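About Fekar

Who we are

Fekar is a small company working on one stubborn question – can a machine do the chores yet? Not the demo version. The Tuesday-night-with-shoes-everywhere version. Laundry, dishes, bins, shelves, and on the shop side: sorting, restocking, putting stuff back where it goes.

Short answer: some of them. Slowly. Longer answer is the rest of this page.

We started in one room in Stosness with a secondhand bench and a list of chores written on the back of a delivery note. The list is still up on the wall. 30 chores. Three of them we'd now let a customer watch without standing next to the stop button. The others are in various states of "getting there".

What we do all day

Mostly tidying. Then untidying, so it can be tidied again. Shoes are a big one at the moment. People think shoes are easy. They're soft, they flop, left and right look nearly the same, and a slipper hangs differently depending on where you pinch it. A box on a conveyor is a vacation by comparison.
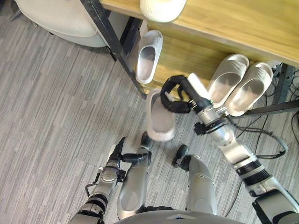
One slipper in hand, three on the lower shelf.

The shoe work goes under the project name Tumilik. It covers picking up, matching, turning the right way round, and setting down on a rack so the pair sits together. Picking up is the part that gets all the attention, setting down is where we lose the most time. Let go too early and it tips. Too late and the fingers drag it sideways. Heels over the edge, toes pointing at each other, we've seen every version.

We log every try, good or bad. The Tumilik log stands at 2629 tries. 208 of those were on matching only, which we started late and should of started sooner.

Where things stand

Hard things, soft floor, good light: fine. Cups, boxes, cans, folded towels – fine most days.

Soft things that need to end up in a particular way: not fine yet. Socks are bad. Fitted sheets we don't talk about. Pairs are somewhere in the middle. A person sees two slides at opposite ends of a shelf and just knows they belong together, slides them over without thinking. For a machine that's a look, a decision, a reach, a grip, a move and a letting go, and each of those can go wrong on its own.

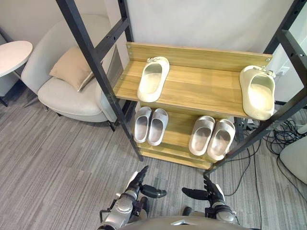
Speed is the other thing. A kid can clear a hallway in a minute if there's ice cream involved. We can't match that and we don't put sped-up video on our site. If a clip is slow its because the work is slow.

Shop floors are further along then homes. Same shelf, same stock, same spot every morning. Bako, our restocking project, came out of that – returned items go back to the right place on the shelf, one at a time, after closing. Less glamorous than a home helper. Closer to being useful. We expect it to pay for the home work for a good while yet.

How we work

Small team, everyone does a bit of everything. Whoever writes the code also resets the shelf. New people spend their first weeks doing chores by hand and writing down what they did, step by step. It's dull and it teaches you a lot about how much you do with your thumbs.

We use ordinary furniture and ordinary shoes. No special handles, no stickers on things to make them easier to find. If it only works with stickers we don't count it.

We say no to quite a lot. No stairs, no hot pans, nothing around pets or small children for now. Ask us again later.

Working with us

Shops with a returns pile – we'd like to hear from you. Same for care homes, small hotels, anyone who puts the same things back in the same places every day. Tell us what the chore is, how often it gets done and what annoys you about it. Photos of the messy version please, not the cleaned up one.

We're also hiring in Stosness: one person for hands and grippers, one for testing. Robotics background is nice but patience counts for more. Write to us through the contact page, a few lines is plenty.

Page last updated 16 Aug 2022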